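Two Years On, the Border Treaty Neither Side Wants to Defend

Leltley and Kashyap signed a deal to share a river. The argument over what it says has outlasted the governments that wrote it

15 March 2021

The customs post at Clistley opens at six in the morning, and by then the trucks are already backed up past the fuel station. Drivers sleep in their cabs. Most are carrying onions, cement or bottled gas, and most have made the trip often enough to know which window moves fastest.

Under the treaty, the wait should be under an hour. On the day I crossed, it was closer to five.

The agreement was meant to settle two questions. The first was how much water Kashyap could draw from the upper Hindix during the dry season. The second was how freely goods could move across the bridge. The negotiators tied them together because each government wanted something the other had. Kashyap got water. Leltley got the road.

The final text runs to 619 articles, counting the annexes. Officials in both capitals say they have read it, but they describe it in ways that are hard to square. Leltley's foreign ministry says the water allowance is a ceiling. Kashyap's says it is a guarantee. The clause itself uses a word that can be translated either way, and the two language versions carry equal weight.

That was left in on purpose, according to a former member of the Leltley delegation. The talks had been going for 11 weeks, both prime ministers faced elections, and a vague sentence was the price of getting signatures before the vote. Both men lost anyway.

Their successors campaigned against the deal and then kept it. Pulling out would require a year's notice and would close the bridge on the first day. Some 600 trucks use it daily, and the towns on both banks have few other employers.

In November the new government in Kashyap opened two more sluice gates upstream. It said the extra flow fell within its rights. Leltley answered by sending additional inspectors to the bridge, where every load is now opened and weighed. The inspectors filed 1,462 reports in their first three months. Kashyap's trade office, using its own tally, puts the number at 1,454, and the difference has become the subject of a formal complaint.

Diplomats from both countries still meet every six weeks in a rented office above a bank. The meetings are polite. Minutes are taken in both languages and exchanged for correction, a process that often lasts until the next meeting.

A joint panel of judges could rule on the disputed clause, but the treaty allows it to sit only if both governments ask. Leltley asked last spring. Kashyap says it will consider the request after the planting season. 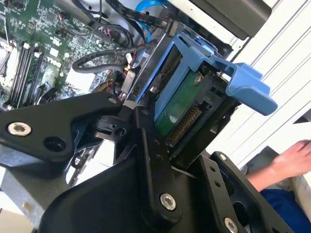 The planting season ends in early summer. By then Leltley will be preparing for regional elections, and its ministers have already said they will make no new commitments on the river until the votes are in.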